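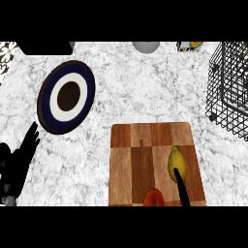

Sim kitchen, right gripper on the yellow fruit, plate still empty

ok so people asked what I do all day. I teach a robot to put fruit on a plate. By remote control! In a fake kitchen!

The setup is called Koo and you drive both arms yourself, one per hand. Every run you do gets saved as a demo, and later the robot learns from the pile of them. We have 2,588 so far (my wrists would like a word).

The left arm barely works in this task. I park it down by the plate and leave it alone. Si-eun Jang keeps hers moving a little and we argue about it, because the robot copies EVERYTHING, fidgeting included.

The right arm is where I lose time. From overhead it's so hard to judge height, and you have no feeling in your fingers, so you're going by how things look and nothing else.

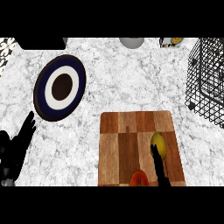
TELEOP DIARY

My trick for the yellow one: come up from the bottom of the board, get the fingers lined up, then slow way down. The red-orange one sits right next door on the left, so a wide swing is asking for trouble.

Woo-jin Na told me to stop deleting my wobbly runs. If you miss and fix it, keep it, the robot needs to see the fixing too. I've kept six since then and felt embarrassed by three.

Next up is the same job with the board moved over. Will post how it goes, if my thumbs hold out

Recent posts
Two hands, one headset: first week on Koo
Jennylyn Magbanua's grip settings, copied with permission
Why I re-recorded all of September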